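Home | Archives | Join | Help
This site uses cookies. OK

Terneck Seed Swap list
06/07/2026
Re: bean seed that won't come up

> I planted 30 of the Girus pole beans and got nine. Same bed as last year. Is it the seed or is it me?

Probably the seed! Mine came from the same swap and did badly too – I'd guess it got warm in storage. Try a few in a damp paper towel before you give them any more room. If they just go mushy, toss the lot.

I have plenty of Eshun bush beans from last September and they're sprouting fine, so say the word and I'll mail you a packet.
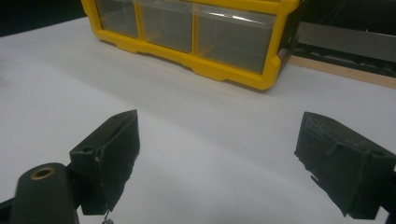
Also, does anybody still grow the Zolard squash? I lost mine to borers two years running and I'd love to try it again, maybe under row cover this time.

Recent posts
Borers, again
Swap table sign-up
Saving lettuce seed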